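Buscar en el archivo Buscar Asunto Autor Mostrar hilo completo

Última actualización: 16 feb 2021

[lista-mesa] Re: Fruta para la mesa grande: qué va en el plato y qué va fuera
De: Efraín Agudelo
Para: lista-mesa

Hola a todos:

Contesto a Milagros entre líneas y añado un par de cosas sobre la compra.

Milagros Dumlao escribió:
> He mirado lo que queda de la última vez. Las naranjas
> aguantan, los tomates cherry no creo. ¿Seguimos con el
> mantel lila o volvemos al blanco? Y otra duda: las castañas
> de agua, ¿se pelan antes o se ponen tal cual?

El mantel, el lila. Con el blanco el plato no se distingue y la fruta clara tampoco luce mucho. Renato lo tiene planchado en el armario de la entrada.

Las castañas de agua se ponen tal cual, con piel y con el mechón de fibras. Peladas se secan enseguida y además hay gente que no las ha visto nunca enteras. Solo hay que cepillarlas bajo el grifo, que suelen traer tierra.

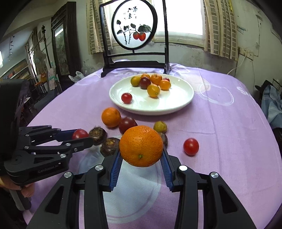

En cuanto al reparto, yo no pondría toda la fruta en el plato. Es llano y ancho, y si se amontona, los tomates acaban rodando. Mejor dejar unas cuantas piezas sueltas en el mantel, las naranjas y las castañas de agua sobre todo, y reservar el plato para lo pequeño.

Para la compra: las naranjas, en Imero. La última caja pesó 2887 gramos, cuando en el albarán ponía 3000. Hülya ya lo ha reclamado y nos lo descuentan de la próxima. Los cherry los compraría el mismo día, sueltos. Si hay kumquats, coged también, que con piel se comen bien y no manchan.

Falta por decidir qué hacemos con lo que sobra. Princess propuso mermelada con las naranjas y me parece bien, pero necesita tarros. En casa tengo cuatro con tapa. Si alguien tiene más, que los deje en la cocina con el nombre puesto.

Un saludo,
Efraín

Mensajes recientes en la lista
Tarros con tapa, ¿quién tiene? (Princess Lagman)
Albarán de Imero (Hülya Bozkurt)
Llave del armario de la entrada (Renato Marquez)
Re: Turnos de abril (Milagros Dumlao)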